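Clondar furniture wax in dark brown, after one winter of use

I bought the Clondar wax in October for a small cabinet from my aunt, and since then I have used it on 8 pieces. Most of them were chairs and one was a night table that I now like more than any new furniture in my house. I think it is enough to write a fair review, because after only one chair I would have written something too happy.

First the can. It is a flat metal can with a lid that you press down with the palm. The lid closes very well, maybe too well. I open it with the back of a spoon and I have already bent the edge in two places. The wax inside is soft like butter that stood in the kitchen for one hour. In January, when my work room was cold, it became hard and I had to bring the can to the living room in the morning and start after lunch. The label says nothing about temperature, and I would like to see one sentence there.

The smell is strong on the first day. I am sensitive to such things, so I worked with the window open and went out for a walk afterwards. On the second day it was weak and on the third I did not notice it. My sister, who does not like any smell of paint, slept in the room with the night table after one week and did not complain.

Now the color. The shop calls it dark brown, but over white chalk paint it goes a little to gray, and over cream it looks warmer, like tea. I learned to try it always on the back of a drawer. On bare pine it was a disappointment for me. It went in with spots, very dark around the knots, and I had to sand that board again. If you want to put it on bare wood, put clear wax first. With the clear layer under it you can move the dark wax for several minutes and wipe off what you do not need.

For comparison I had the remainder of a can from Putetti, which I used the year before. Putetti is thinner and it spreads faster, and for a large flat surface such as a table top I would still choose it. But in carved corners it runs down and makes a line at the bottom, and you see the line only when it is dry. Clondar stays in the corner where you put it. For old pieces with many small details this is the most important thing to me, and here it is clearly better.

The brush is another story. Clondar sells a round wax brush together with the can, and mine lost hair from the beginning. I picked the hairs out of the wax with tweezers, on the cabinet and on both doors. After the second piece I put this brush away and took my old one from Trornimetti, with a short handle and a pointed end. It has served me for years. So please buy only the can and not the set.

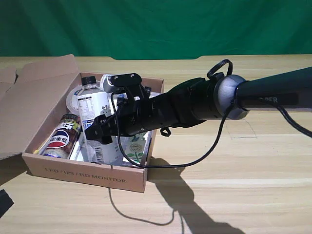 About drying and polishing. The instructions say to wait one night and then to polish with a soft cloth. One night was enough for the chairs. For the night table it was not, the cloth was sticking and leaving dull places, so I waited one more night and then it went well. Old cotton T-shirts are the best cloth I found, better than the yellow ones from the supermarket. The shine is quiet, like on an eggshell. If you want a real gloss, you should look for another product.

How does it hold? The chairs are in the kitchen and people sit on them every day. On the back rests, where the hand takes the chair, the wax became a little lighter by March, and I put a thin new layer only there. It mixed with the old one and I cannot find the border. Water drops are not a problem if you wipe them soon. A hot cup left a pale ring on the night table. I rubbed it with a little wax and it is weaker now, but I still see it in the evening when the lamp is on.

The store in Pennington where I buy my paint has the wax on the shelf, and the lady there let me open a can to look at the color, which I appreciated. They keep it in clear, dark brown and black. I have not tried the black one. The can is small but you take very little on the brush, and after all these pieces I am still on my second can.

I would buy the wax again and I already plan to use it on a mirror frame with a lot of leaves and flowers. My rating is 4 stars from 5 for the wax, and 1 star for the brush.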